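Chowdhury Equipment Services – Customer Support
Ticket 4000-113
Subject: Quotation for second hand, simulation licences and spares
Raised by: Vasanthi Herath, Procurement, Badwood Institute
Assigned to: Ekow Kyei, Pre-sales Support
Priority: Normal
Status: Closed – revised quotation issued

Entry 1 – Vasanthi Herath, 09:20
We are preparing the equipment budget for our Prunham laboratory and must submit it before the end of June. Your quotation lists two multi-fingered hands, one arm, a spares kit and a simulation licence. The total exceeds our approved ceiling. Please confirm whether any item may be deferred without affecting the warranty. Please also explain the line marked "fingertip set, 200 cycles", as our technical staff do not recognise it.

Entry 2 – Ekow Kyei, 10:45
Thank you for your enquiry. The second hand may be deferred. The warranty on the first hand and on the arm is not affected, provided that both are installed by our own engineers. The fingertip line was entered in error. The figure of 200 belongs to the inspection interval and should not appear as part of a product name. It will be corrected.

Before I revise the quotation, please state which tasks the laboratory expects to carry out in the first year. The size of the spares kit depends on this.

Entry 3 – Flor Yupanqui, Prunham laboratory, 11:30
Replying on behalf of Ms Herath. First-year work is limited to handling household objects on a table top: mugs, bowls and similar. All grasps will be developed in simulation before any hardware is used. We therefore ask whether the hardware order could be placed in the second half of the year and the licence purchased now.

Entry 4 – Ekow Kyei, 13:15
A split order is acceptable. The licence can be supplied separately and does not require a hand to be registered against it. The hardware price is held for 113 days from the date of the revised quotation – after that it would need to be quoted again.

Please attach one view of the present work, so that our applications engineer can advise on fingertips.

Entry 5 – Flor Yupanqui, 14:05
Attachment as requested. Our concern is wear at the fingertips where the rim of a mug is held between fingers inside and outside the opening.

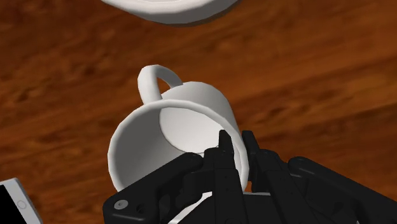
Attachment 1: Simulated grasp of a tipped mug, black multi-fingered hand.

Entry 6 – Prasanna Dissanayake, Applications, 15:40
I have reviewed the attachment. For rim grasps of this kind I recommend one additional fingertip set and no change to the finger joints. The large spares kit is not justified for the first year. The small kit should be ordered with the hand, as it cannot be added later at the bundled price.

Wear cannot be judged from a simulation. I suggest that the laboratory reserve a modest sum for replacement tips and review it after the first inspection.

Entry 7 – Vasanthi Herath, 16:10
The above is accepted. Please issue two quotations, one for the licence and one for the hardware, both addressed to our Pusville office for the attention of Folasade Jibrin. Delivery remains to Prunham.

Entry 8 – Ekow Kyei, 16:50
Both quotations have been issued. The second hand has been removed and the large spares kit replaced by the small one. Ticket closed.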